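Game Studies, Unit 4: Building a fallen world

In today's class we look at how a role-playing game explains its disaster to the player. Our main case is Ivodus, an action game set in the port city of Wirnwood, after the sea has gone away.

1. The opening text. It has only 125 words. It gives the year 666 of the city calendar, but it does not say who made the calendar. The player must find this in the Potgieter archive, a level many people skip.

2. Rules as story. Water is the money of the game. A full tank holds 3,000 units, and every fast travel costs some of it - so the player feels the dry world also in the menus.

3. Side characters. The salt traders of Sukthorpe repeat the same five lines. Is this a weakness, or does it show tired people? Please prepare one argument for each side.

4. Item texts. There are 1,819 of them in the game. Read the ones for the harbor tools first, they are the oldest in the story.

Homework: write one page about an opening text from a game you know. Bring it on paper. The longer essay is due in December. 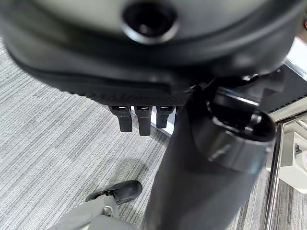
Fig. 1. Black housing with round socket, mesh band and three tabs.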